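The Shorts in the Third Drawer

A short story

1. Monday

Danuta Górecki had been looking forward to the drawers for weeks. Other people looked forward to the sea, or to the first strawberries, and she liked those too, but there was something about a whole chest of summer clothes, shut up since September, that made her want to roll up her sleeves and sing.

The chest stood on the landing of the flat in Szczepańska, where it had stood since her mother's day. It was enormous! It had brass handles that rattled when a lorry went past, and a bottom drawer you had to lift and swear at before it would come. Danuta gave it a good thump with her hip, got it open on the second go and breathed in lavender, old paper and last year's sun cream.

"Rongrong!" she shouted up the stairwell. "It's time!"

Rongrong Long lived at number 3, one floor up, and had two boys who grew like beans. Every June she and Danuta turned out everything the children of the building had outgrown, mended it, folded it and passed it down to whoever was the right size by now. It had begun with one pair of sandals. Last summer the pile had reached the windowsill.

She came down with a flask of tea under one arm and a button tin under the other, already laughing.

"I've brought the good buttons," she said. "And the biscuits my sister sent. Have you started without me?"

"I've opened a drawer. I haven't touched a thing."

"You've got a sock on your shoulder."

Danuta took the sock off her shoulder and put it with the others.

2. What came out

They carried it all to the kitchen in armfuls, because the kitchen had the light. Out came vests and sun hats, a swimming costume with a whale on it, three striped T-shirts that had been to every birthday party since the flood in the cellar. Out came the yellow dungarees, and both women cheered, for they loved the yellow dungarees. Five children had worn them. One knee was more patch than knee.

"Ola next door will be just right for these," said Rongrong, holding them up against the window. "Look how the straps have lasted."

"My mother sewed those on. She used fishing line."

"She never did."

"She did, you know. Try pulling them."

Rongrong pulled, and the strap held, and she put the dungarees on top of Ola's pile with a small pat.

It went on like that for most of the morning. They had their own way of doing things, worked out over the years and never written down. Anything with a hole went to the left. Anything with a stain went in the sink with the green soap. Wool went back in the drawer, whatever the forecast said, and jeans and shorts were left until after tea, because denim took the most folding and you wanted your strength for it.

There was a postcard in the pocket of a raincoat, too, from somebody's holiday in Trusmont, with a picture of a lake and a message so faded that they could only read the word "ducks". Danuta stood it up against the bread bin. She thought it was the best thing she had found all year.

3. After tea

The shorts had belonged to Rongrong's eldest, then to her youngest, then to a little girl on the ground floor who had worn them through an entire summer of climbing the plum tree. Danuta would have known them anywhere. She loved a proper pair of denim shorts - pockets you could get a whole snail into, and a waist that forgave you for lunch.

"Oh, these," said Rongrong, and put down her cup. "I'd forgotten these!"

"Feel the waist. It's still got all its stretch."

"And the stitching round the back. You'd never get that orange to match if it went, would you? I tried once, with the boys' jeans. I went to the shop behind the station and they had every colour but that one."

Danuta smoothed the legs flat with both palms. The blue had gone pale towards the bottom, the way it does on anything that has been sat in, slid in and dried on a line a hundred times over. She thought it was a lovely colour. You couldn't buy it. You had to wait for it.

"There's a thread loose," she said. "Up at the top."

"Snip it?"

"Don't you dare. Tuck it through with a needle, it might be holding something."

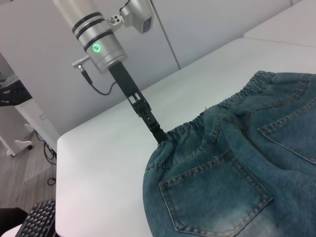 4. Who got them

Rongrong threaded the needle at the first try, and was very pleased about it, and tucked the loose end away so neatly that Danuta had to put her glasses on to look for it.

Then came the question of folding. Danuta folded shorts in half down the middle, pockets outwards, and then once across. Rongrong rolled hers from the waist like a pancake. They had argued about this every June and enjoyed it every time, and today they did one each way with two different pairs and stood back to compare.

"Mine takes up less room," said Rongrong.

"Mine looks nicer in the drawer."

"It isn't going in the drawer. It's going to Ola's brother."

And so it was. By four o'clock he was standing in the doorway, with plum juice on his chin and one shoelace undone, sent up by his mother to ask if there was anything for him. Danuta held out the shorts. He put his hand straight into one of the back pockets, right down to the bottom, and wiggled his fingers.

"Can I put things in it?" he asked.

"As many as you like," said Danuta.

He ran down the stairs with the shorts over his head like a hat, and they heard him all the way to the courtyard, shouting for his sister to come and see.

Rongrong poured out what was left of the tea. There was still the whole pile on the left to mend, and the whale costume soaking in the sink, and Danuta was already reaching for the button tin.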